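Equipment planning for next year: hand-held grippers, spares and the packing line

The equipment budget closes at the end of June, so here is where we are with the hand-held grippers and the rest of the automation list. Please read it even if you are not in the packing group, as some of the bench space and storage changes affect everyone on the ground floor.

Last year we bought in a rush. The arm for the Roder bench was ordered before anyone had agreed what it would pick up, and the first set of jaws was too wide for small goods. We ended up paying for a second set and losing several weeks. This year we are doing it the other way round. We are recording people doing the packing work with hand-held grippers first, and the arms will be chosen to suit what we learn from that.

Uwe Brandes has put together the request. The main items are as follows.

Hand-held grippers. We would like 3 more pairs, so that two households and the bench can work on the same day without sending cases back and forth. At the moment a session in a flat means nothing happens at the bench until the kit is back, charged and checked.

Jaw pads. These wear faster than we planned for. The budget line last year was for one change per pair and we went through that by the spring. We have asked for 5 sets per pair this time. Used pads should be kept in the labelled tray and not thrown away, as Uwe wants to compare the wear before he settles on a supplier. Pandotex and Kazemi have both been asked for prices. Kazemi has replied, Pandotex has not.

Storage. Recordings fill the drives sooner than the old plan allowed. We have put in for one larger unit in the server cupboard and no more loose drives. The loose ones have been cheap to buy and expensive to look after, and two of them are still missing from the cupboard list. If you have one in a desk drawer, please bring it back.

Goods for packing. This is a small line but it has caused the most email. We have set it at 620 for the year, in pounds, to cover sweets, snacks, fruit, cartons and the odd tablecloth. Receipts go to Uwe. Food that has been handled in sessions is not for eating afterwards, and the price of replacing it is already in the figure.

The arms themselves. There is no purchase in this round. We have asked for a hire budget so that we can try one model for a short spell in the autumn and a second one after it. The Murkutano project has offered to share the cost of the second hire if they can have it for half the time. We think this is worth doing, but the dates need to be agreed in writing before we commit — last time it was left to a phone call and both groups turned up on the same morning.

A few people have asked why the packing sessions need homes at all when we have a perfectly good bench. The bench has one table at one height, one kind of lighting and a plain grey top. Sessions done there all come out alike. In a lived-in room the box stands among other things, the table may have a patterned cloth on it, and the goods lie in a heap. We expect to be asked for that kind of work, so we would like to plan the equipment for it.

Small, crinkly packets are the main reason the pads are so high on the list. A rigid carton can be picked up with almost anything. A snack packet has to be taken by an edge, and the grip has to hold while the packet bends.

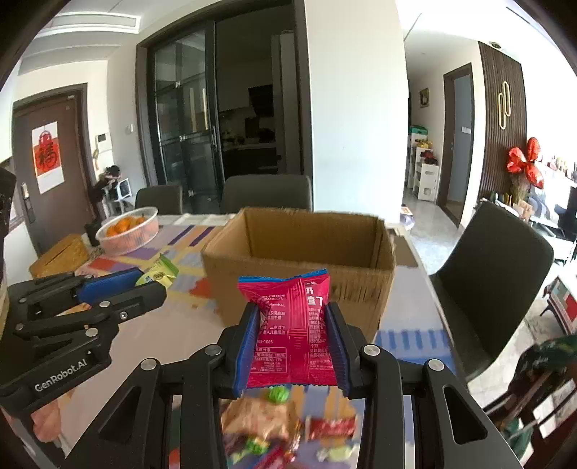
A snack packet held in the blue-padded jaws, with the open carton on the table behind.

What we have left out. There is no money in the request for a second bench, and none for a new compressor. Both were on the wish list and both can wait a year. We have also left out the powered trolley. The quote came in at well over 1000 and the old one still works if you pull it from the left.

What we need from you. If your group expects to use the grippers next year, send Uwe the number of sessions and the kind of goods, even as a guess. Groups that do not reply will be put down as not needing any, and it will be hard to add them later. If you have a case at home or in a car, let him know that as well, so the count for the insurance form is right.

The request goes in as it stands on 3/6/25 and changes after that will have to wait for the mid-year review. The full list with prices is in the shared folder under equipment, and there is a paper copy next to the kettle on the ground floor.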